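County canvass in Karnari certifies council runoff after second machine count

The Karnari canvassing board certified the results of the District 3 council runoff, closing a dispute that had held up the seating of the new council. The final margin was 66 votes. Of the ballots cast in the district, 3378 were accepted and counted, and 2066 of those arrived by mail.

The delay came from the order in which the mail ballots were processed. State law lets a county begin opening outer envelopes before the polls close, but it does not let the county scan the ballots inside until voting has ended. Karnari opened and flattened its mail ballots in advance and stored them in sealed trays. When the trays were scanned, the total from the scanners and the total in the envelope log did not match, and the county was required to stop and reconcile the two before reporting a result.

A mismatch of this kind is common and usually has a plain cause. An envelope can be logged and found to hold no ballot. Two voters in the same household can place both ballots in one envelope, in which case the rule in this state is to reject both unless each voter has signed. A ballot that is torn or stained is copied by a bipartisan team onto a clean form, and if the original is then scanned along with the copy, the count rises by one. Karnari found cases of all of these in its trays. 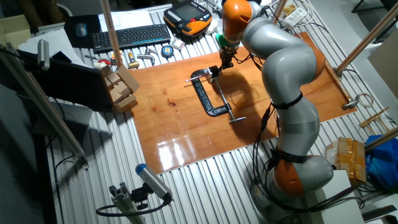

Toltameo Ledger Newsletter | State and Local Desk | 2026-06-19

The board chose to rescan every tray instead of correcting the log line by line. Under the election code a full rescan is allowed when the unexplained difference is larger than a fixed share of the ballots in the batch. Both campaigns were told in advance and each was allowed to station observers at the scanning tables. The second count matched the corrected log, and the order of the candidates did not change.

One legal question is left open. The losing campaign argued that copied ballots should be kept out of a rescan and counted by hand in a separate batch. The board rejected the argument on the ground that the code treats a copied ballot as the ballot of record once it has been signed by the team that made it. The campaign has not asked a court to review that ruling. It would have to do so before the filing window closes, and the certified result stands in the meantime.

The same question is likely to return in November. Neighboring Kurian County uses a different practice. It keeps copied ballots in their own tray with a cover sheet, and it scans that tray last. The extra step adds time on election night but makes it simple to remove the copies from the total if a judge orders it. Karnari's written procedures do not mention a separate tray – they say only that copies and originals must be stored so that they can be matched by serial number.

Two bills now before the legislature would settle the point for all counties. The first would require a separate tray statewide and a public log of every copied ballot, with the reason for the copy. The second would leave storage to the counties but would require each of them to publish its envelope log and scanner totals side by side before certification. The first bill has cleared its committee in the lower house. The second has had a hearing and no vote.

Cost is the main objection to both. Small counties say that a separate scan means keeping a second team on shift past midnight, and many already have trouble filling the first. Supporters answer that the number of copied ballots in a small county is low and that the tray could be scanned the next morning, provided that the unofficial totals are labeled as partial. The current draft of the first bill does not say whether next-day scanning would meet the requirement. An amendment on that point has been filed and is expected to be taken up when the bill reaches the floor.

Neither bill would change who may request a recount. The automatic recount threshold stays where it is, and a candidate outside the threshold must still pay a deposit, refunded if the outcome changes. The Karnari runoff fell outside the threshold, so the second scan was carried out as part of the canvass and was never a recount in the legal sense. The difference matters for the record: a recount would have produced its own certificate, while the rescan is noted only in the canvass minutes.

The new council member for District 3 will be sworn in at the next regular meeting. The council postponed two votes while the seat was vacant, one on the Aker Road sewer bond and one on the lease of the old bus depot. Both are on the agenda for that meeting. The bond needs a two-thirds vote to go to the ballot in November – the lease needs a simple majority.

The canvass minutes, the corrected envelope log and the rescan totals can be read at the county clerk's office during business hours. The clerk has said that digital copies will be posted after the signatures of individual voters have been removed.

Recent items

Kurian County redraws precinct lines ahead of November
Sewer bond: what the Aker Road measure would pay for
Lower house panel advances ballot storage bill
Toltameo school board sets special session on levy
How mail ballot signatures are checked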